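Ondix 467 Leisure Battery Monitor

The Ondix 467 is a shunt-based battery monitor for motorhomes, camper vans and narrowboats with a 12 V leisure bank. It measures current in and out of the bank, keeps a running state of charge and shows time remaining at the present load.

What is supplied
Shunt with bolt terminals
Round display, surface or flush mount
Data cable, 6 m
Fused positive sense lead
Mounting screws and drilling template

Installation
The shunt goes in the negative line between the battery and everything else. All loads and chargers must return through it, including the chassis bond. A charger wired directly to the battery post will not be counted, and the state of charge will drift low. Tighten the terminals before fitting the positive sense lead.

The display draws 2 mA with the backlight off. It can be left connected through winter storage, although a bank laid up from September should still be topped up at intervals.

Setup
Enter the bank capacity in amp-hours. For two batteries in parallel, enter the sum. A full charge is then needed to set the 100 percent point. Charge efficiency is preset for lead-acid - owners of lithium banks should select the second profile before the first charge. 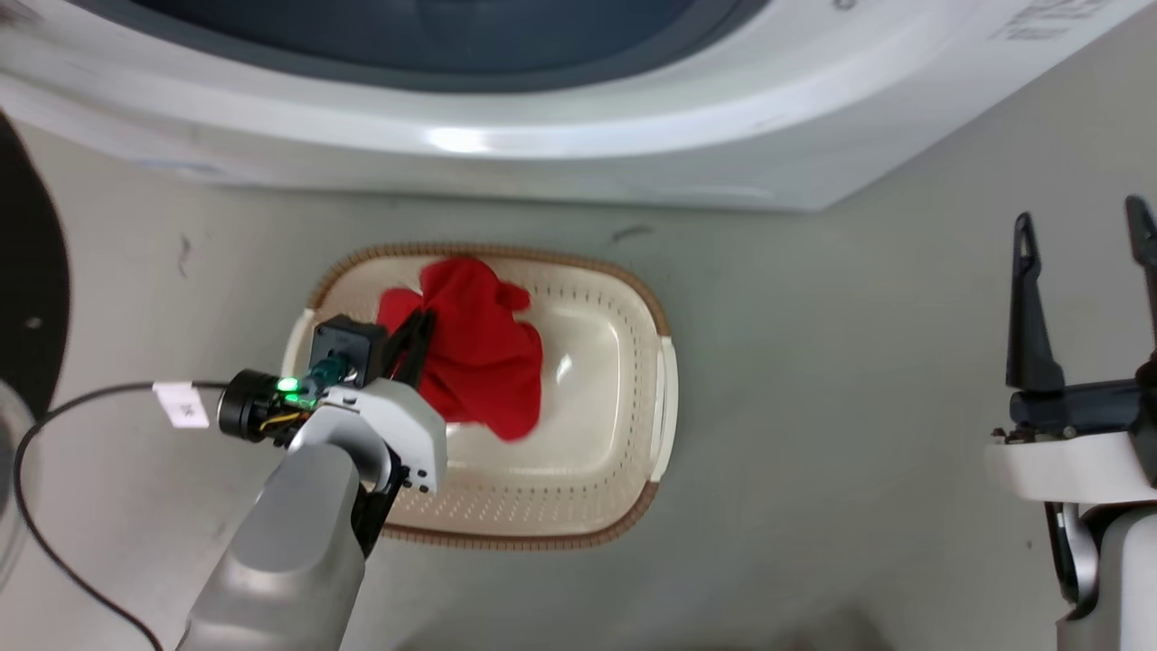

The low-charge alarm can be set in steps of 5 percent and silenced overnight. An optional relay module (part 290) will disconnect a non-essential circuit at the same threshold. The relay is not rated for inverters.

Compatibility
Works with Drendetti and Skimon solar controllers without further wiring, provided the controller negative is on the load side of the shunt. Matić split-charge units need the longer sense lead, sold separately.

Technical questions: ask for Dragica Mladenović at the parts desk.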